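**Olholm problem contest, anyone else entering?**

**fluvby:** Entries close in July and I've done 2 of the problems so far. The geometry one ate my whole evening!! Is the prize still 200 for students?

**zerkeck70:** Yep, still 200. Skip geometry and do the graph one, it's way easier. 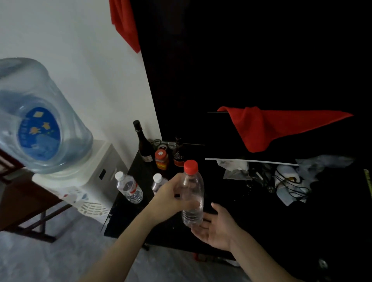
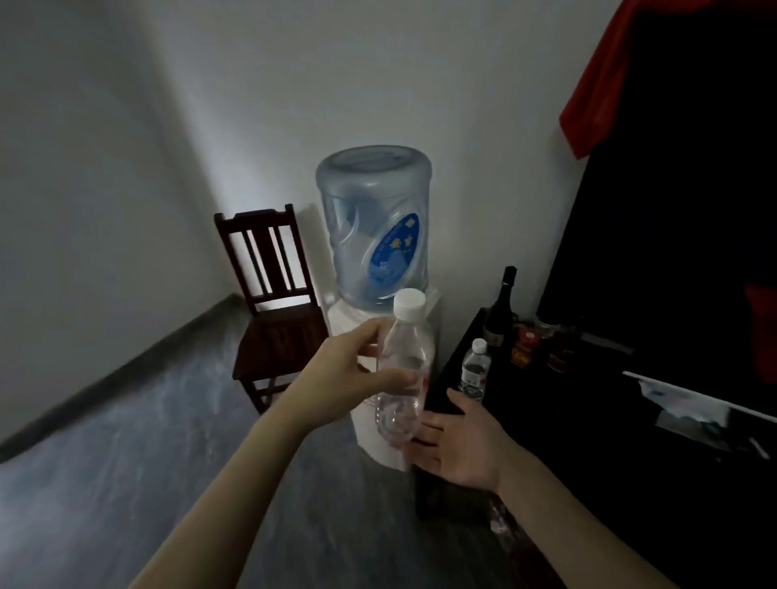

Disagree, the graph one is a trap (my first proof ran 34 lines and had a hole in line three). I'd start with the volume problem. Grab a clear water bottle with a ridged bottom and try writing the radius as a function of height, then do the integral. Much nicer than it sounds.

**fluvby:** Nicer?? I got a mess of cosines.

**tymo_k:** Same mess here, I think it's meant to be messy. Still going with graphs though, sorry zerkeck.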